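Can a small arm clear a plate yet?

Maite Requena
Looking for something to scrape diced leftovers into a pail. Is a two-finger arm up to it?

Ignacio Miranda
For uniform pieces, it's a fair job to ask of one. Green cubes, white plate, black bucket:

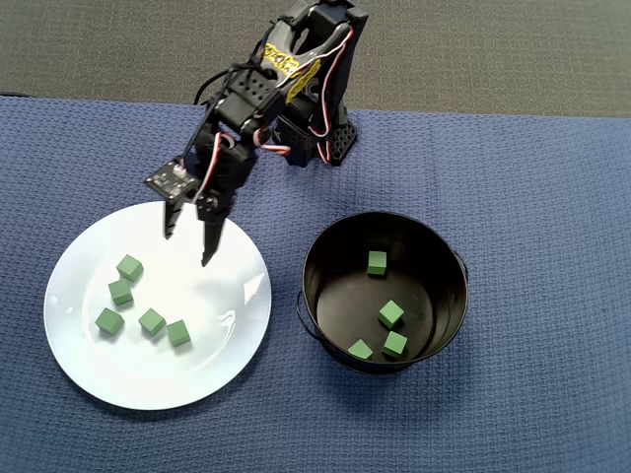
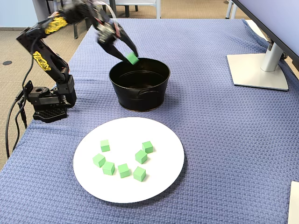
Panagiotis Đorđević
Bench technician, Godoy

Cubes are the easy case. Wet food deforms, so budget 15 minutes a plate. I'd use a spatula.

Rocío Figueroa
Same. Ask again in November.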